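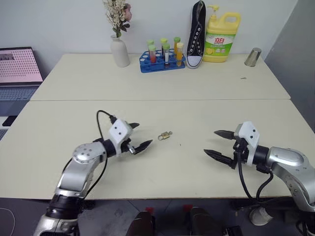 The white tables at Vovard, end to end.

About Us

Vovard makes jigsaw puzzles for adults who should probably be doing something else. We're in Wister, up one flight of stairs over the Kourkoulas shoe repair shop, and we've been there long enough to stop smelling the glue.

How it started

Themba Engelbrecht spent a rainy July at a rented lake house with one puzzle, a covered bridge in fall. It had been put together and taken apart by every family that ever rented the place, and it was short a piece in the sky. He finished it anyway, wrote a stern letter to the manufacturer, and got a coupon in reply. Vovard was founded on the strength of that coupon, which he still has and which has expired.

The first Vovard puzzle had 700 pieces, mostly gray. It was a harbor in fog. Themba thought it was peaceful. His sister, who tested it, used a different word, and the puzzle went on sale with her word removed from the box. It sold better than it had any right to and we still make it. People write to us about it, some of them from what sounds like a dark place, and then they order it again for a brother-in-law.

What we make

Most of our puzzles come in 700 pieces, a size we picked by accident and now defend on principle. It's a long weekend's work for one person or an evening's argument for four. For people with a dining room they don't use, there's the Plavorach line, at 2000 pieces. These are big pictures of small things: a button drawer, a wall of seed packets, the inside of a piano. A finished Plavorach will not fit on a card table. We say so on the box, on the order page and in the email that follows, and we still get the phone calls.

At the other end is the Short One, with 39 pieces. It was meant for children and is bought almost entirely by dentists' offices.

We draw our own cutting patterns. No two pieces in a Vovard puzzle are the same shape, so if a piece fits, it's the right piece. If it nearly fits, it is not, and pushing harder won't change that. We've seen the thumb marks on returns.

We don't do kittens. We have nothing against kittens, but other companies have them well covered. We did one lighthouse, in a weak moment, and it outsells everything else in the catalog. Please feel free to buy it. We won't say anything.

Missing pieces

We keep the cutting pattern for every puzzle we've ever sold, so if you lose a piece we can make you another. There's no charge for the first. Tell us the name of the puzzle and send a photo of the hole with the pieces around it still in place. The replacement may be a shade off, as printing inks have moods.

Check under the couch first - then check the dog's bed, the vacuum cleaner bag and the cuff of whatever pants you had on. About 2 in three requests are followed by a second email with a sheepish tone. We keep those too.

Who we are

Themba draws the patterns and answers the mail. The rest of us print, cut, sort, box, and tell him when a picture is too gray. There is a tasting panel, as we call it, that meets in the back to try new designs before they go out. You join by being asked, and you get asked by living nearby and not humming. Soup is provided.

We're often asked if we do puzzles at home. Some of us do. Themba has taken up crosswords, and would like it known that he finds them restful.

Visiting and getting in touch

You're welcome to come by the shop on weekday afternoons. Use the side door, since the front one belongs to the shoe repair and they've been very patient. We sell seconds at the top of the stairs: dented boxes, good pieces, cash or check.

For custom puzzles, write to us well ahead of the birthday in question. Wedding photos are fine. We do ask that both parties agree to being cut up.

Page last updated 13 Mar 2018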